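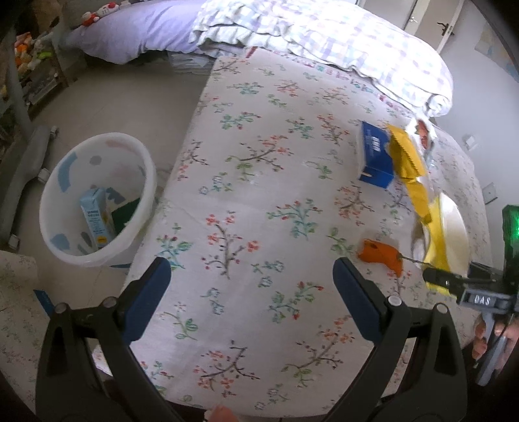

Gripper closed on its own at power-up, anyone else?

tileandtrowel
Posting this in the faults section although I'm told it belongs in "user error." We run a Kornex two-finger hand-held gripper at the Uststead shop, nothing fancy, sorting household stuff for a packing trial. Boxes, snack bags, plates, that kind of thing. Yesterday I cycled the power with the fingers wide open and it shut by itself before the software was even up. No command in the log. My thumb was between the pads. Bruised nail, nothing worse, but I did not enjoy it.

Support says "this behavior is not reproducible." I reproduced it 4 times before lunch.

mkd_509
It's homing. Every one of these finds its closed stop at startup. Read the manual.

tileandtrowel
I read the manual. Homing is supposed to be off by default on this firmware, and when it's on it's supposed to creep. This did not creep.

mkd_509
"Supposed to" is doing a lot of work there. Did you check the setting or did you assume?

tileandtrowel
Checked. Off. Screenshot went to support with the ticket.

Diarmuid Kavanagh
We had the same thing at Predthorpe in December on two units out of 6. The setting says off, the controller does what it likes. What we found was that the setting doesn't survive a hard power cut. Shut it down properly and it stays off. Yank the plug and it comes back with homing on, while the screen goes on showing off. I don't know how anyone signed off on that.

tileandtrowel
Hard cut is exactly what I did. The e-stop on our bench kills the wall supply.

Diarmuid Kavanagh
Then your e-stop is arming it. Press it, reset it, fingers close. Worst possible time, too, with somebody's hand usually in there clearing the jam that made them press it.

pallet_jackson
Not convinced. I've got the same model and I've pulled the plug on it plenty. Never moved. Two sites is two sites, could be a bad batch, could be the same guy wiring both.

Diarmuid Kavanagh
Nobody here has ever been to Uststead, so it isn't the same guy. Which firmware are you on?

pallet_jackson
Whatever it shipped with. I don't update things that work.

Diarmuid Kavanagh
Well, that could be your answer. Ours started after the update.

mkd_509
One data point each and we've got a firmware bug. Could just as easily be a weak supply browning out the controller. I'd put a meter on it before I blamed anybody.

tileandtrowel
Fair enough. Will do.

hollis_r
Can I ask the dumb question, why is your hand between the fingers with the thing powering up at all? I get that it shouldn't move. But the sticker, the manual and every safety talk I ever slept through say keep out. McGrath sells a clip-in block for this, five minutes to fit. We use one whenever somebody has to reach in.

tileandtrowel
Because a chip bag had torn and there was foil stuck to the pad. I thought dead meant dead. You're right that I shouldn't have been in there at switch-on. I'd still like it not to lie to me about its settings.

hollis_r
Both can be true.

pallet_jackson
The McGrath block is a lump of plastic at a silly price. Cut a piece of wood.

hollis_r
A piece of wood falls out. Ask me how I know.

mkd_509
How soft does it grab, by the way? Kornex keeps telling people it "yields on contact." I've watched one go straight through a cracker box without noticing.

tileandtrowel
It yields on contact with a gauge at the trade show. On a snack bag it's fine if you take it by the crimped edge. Grab the middle and you get crumbs. On a thumb it stopped after it had made its point.

Back with the meter. Supply is steady, no dip at all when it comes on. Tried 5 clean shutdowns, no movement. Then 5 hard cuts, closed on every one. Standing well back this time.

mkd_509
OK, that's better than I expected. I'd still swap the controller with a known good one before calling it firmware.

tileandtrowel
Don't have a spare. Asked support for one. They want the whole unit returned, at my cost, for "evaluation."

Diarmuid Kavanagh
They did that to us as well. It came back with a note saying no fault found, and it closed on the first hard cut. Send them the video first, and put the e-stop question in writing. Ask them straight out whether the homing setting is kept through a supply cut, yes or no. We never got a yes.

pallet_jackson
Fine, I'll try a hard cut on mine tonight with a pencil in it.

pallet_jackson
Pencil survived. Old firmware. Still not updating.

tileandtrowel
Question sent to support with the video. Unit is tagged out until I get something in writing, and we're sorting by hand.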